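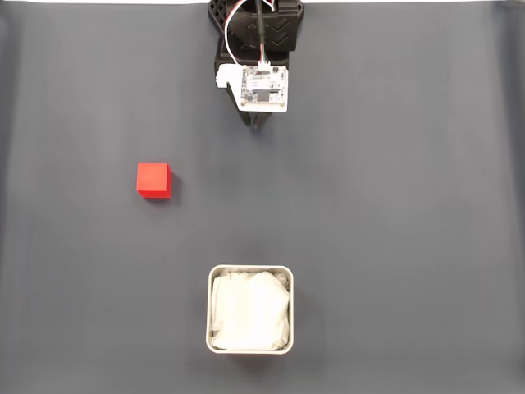
*La pince, le cube rouge et la boîte en métal avec son linge blanc.*

# Kemeys : ranger un cube, en principe

Jeu de données du club robotique de Pramudcombe, constitué pour la coupe Jineo. La tâche tient en une phrase : prendre le cube, le mettre dans la boîte. Le règlement, lui, fait 17 pages.

## Contenu

- `episodes/` : 1018 essais téléopérés
- `rates/` : 44 essais manqués, conservés contre l'avis de leurs auteurs
- `outils/` : scripts de lecture et de découpage

Un essai est réussi si le cube repose sur le linge, pince ouverte. Un cube posé sur le rebord compte comme raté, même s'il y reste très longtemps et que Zaid insiste.

## Utilisation

```
python outils/lire.py --essai 1507
```

La numérotation n'est pas continue. Khoa Hoàng a renommé les fichiers un vendredi soir, on a préféré s'arrêter là.

## Limites connues

- Un seul cube, rouge. Le modèle entraîné en janvier prenait très au sérieux tout ce qui était rouge.
- Fond gris mat partout. Sur une table de cuisine, bonne chance.
- Le linge n'est pas replié de la même façon d'un essai à l'autre. Tsegereda Asfaw appelle ça de la diversité.
- Les gauchers du club pilotent autrement. Voir la colonne `pilote`.

## Équipe

Téléopération : Zaid Akl, Bình Nông. Annotation : Tsegereda Asfaw. Scripts : Khoa Hoàng. Relecture et patience : Khrystyna-Mariia Holovko.

Pour signaler un essai mal étiqueté, ouvrez un ticket avec son numéro. « Le cube est bizarre » n'est pas un numéro.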